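Caderno da oficina de dados - fevereiro de 2021

Continuei a base de notícias sobre o inquérito policial de Dunbar. Entraram mais 17 recortes, quase todos do Herness. A versão da polícia e a do advogado do vereador divergem na hora da detenção - duas horas de diferença. Deixei os dois valores em colunas separadas.

O total vai em 1011 registos. Sete não têm data de publicação e ficam fora da cronologia até a Huệ Tạ confirmar no arquivo do Omton.

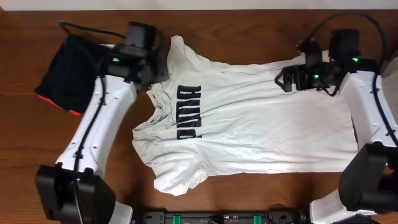 O script de duplicados ainda junta o comunicado original com as republicações do Kurnis. Baixei o limiar e piorou, voltei ao anterior. Mais de 2 horas nisto.

Por fazer: separar "acusado" de "arguido" no campo de estatuto, rever as notas de setembro, pedir a ata da audiência.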